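14/03/2013

We have let the cottage at Amthorpe for 4 seasons now, and this winter I moved the listing from Restlow to Narance. These are my notes on how the two sites handle bookings, mostly so I can find them again in October.

Restlow charges owners a flat 300 a year and takes nothing per booking. Narance has no annual fee but keeps a cut of each stay, cleaning included. For a house that rents in short blocks, the flat fee is cheaper on paper. The trouble was the calendar. Restlow exports its dates once a night, so a guest could book a week that had already gone on the other site. We had two double bookings last summer, and both refunds came out of my pocket.
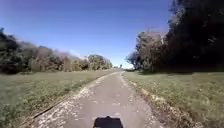 **Filed under: Letting, Calendars**

Narance pushes changes as they happen — I tested it with a dummy hold, and the dates closed on my side before I had switched tabs. Changeover days can be set per month, and the minimum stay can drop to 2 nights in the off season. Restlow allows one rule for the whole year.

Deposits are the weak point. Narance holds them for up to two weeks after checkout, and the owner cannot release them early. Brijesh Nautiyal, who lets the flat on Sisodia Road, writes the release date into his welcome letter. I have copied that.

Still to do: reload the rate table, fix the check-in time (it shows 1630 with no colon), and ask whether old reviews can be carried across.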